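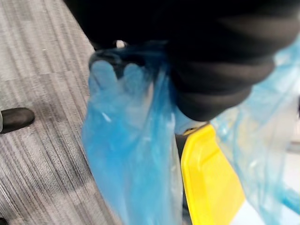 Can a Machine Take Out the Trash Yet? Final Report, Household Chores Project

1. Why we picked this chore

When our group sat down in September to choose a topic, we had a long list of things we would love to hand over to a machine: dishes, laundry, beds, the awful job of cleaning behind a refrigerator. We ended up with trash bags, partly because everyone in the group hates dealing with them and partly because they looked easy. A bag is light, it has a clear place to start and a clear place to end up, and a small child can carry one across a room. We figured that if robots were anywhere close to being useful at home, they ought to be able to manage that much.

We would like to admit right away that we badly underestimated the bag. A good part of this report is about plastic film, which none of us expected to have opinions about, and now all of us do.

2. What makes a bag hard

A cup has a shape, and it keeps that shape while you reach for it. A thin plastic bag has a different shape every time you touch it, and sometimes when you only breathe near it. In the picture at the top of this report, the gripper has hold of a blue bag, and the plastic has bunched up under it into a row of bulges that look a bit like knuckles. Lower down the same bag falls in long creases. Every one of those folds is something the software has to make sense of, or decide to ignore.

Then there is the see-through problem. Where the film is layered it is a strong blue, and where it is stretched it goes pale and lets the background show. A paler sheet of plastic hangs on the other side of the yellow piece, and even with our noses up to the screen we argued over where it began. We spent most of a lunch hour on this (pizza was involved, and the argument was friendly). A person settles the question by touching the thing. A gripper that can't feel much has to settle it by looking.

3. How we ran our trials

We wrote out the chore as a chain of small jobs: find the rim, pinch the film, lift, move clear, and let go at the right spot. Our planning program, which we named Wodard after a long evening of bad suggestions, picked the pinch point from the camera view and sent it to the arm. A run counted as a success only if the bag ended up where it was supposed to and nobody had to step in and help.

We logged 11 full runs. Wodard got through 7 of them on its own. Of the others, 2 ended with the gripper closing on air just beside the rim, and in the rest it picked up more plastic than we wanted and dragged a neighboring bag along for the ride. That last kind of failure was the most fun to watch, and also the most useful, and we went back over those recordings many times.

From all the sessions together we saved 2912 camera frames, and a fair number of them are blurry. We thought at first about throwing the blurry ones out, but we kept them. The arm has to work while it is moving, after all, and a program that only understands nice sharp pictures would be lost for half of the job.

4. Looking at shop floors too

We also wanted to know whether a store would have an easier time of it than a home. For this part we made up a paper exercise with two layouts, a back room we called Drasemow and an apartment kitchen we called Okafor, and walked through the same chore in each. Drasemow came out well ahead. In a back room you can decide that the bins always stand in one place, that the bags are all one color, and that people keep their feet out of the way during a pickup. Try telling your family any of that!

The kitchen plan had chairs that moved and bags of every kind, including grocery bags doing a second job. We think this is why shops and warehouses will probably get help sooner than the rest of us.

5. So, can they do it yet?

Our answer is a cautious "sort of." Picking up a bag is possible, and on a good day it looks wonderfully smooth. Doing it every day, in any room, without a student standing by with a hand over the stop button, is a good way off. We would not trust our setup with a full bag of kitchen scraps over a nice carpet.

If another group takes this on, we would suggest starting with thicker, solid-colored bags and working down to the thin ones. We would also love to see somebody try a touch sensor in the fingertips. Our notes and the Wodard settings are in the shared folder named Vadska, along with the run log. Please read the log before you change the pinch force, as the first few settings we tried are in there with comments next to them.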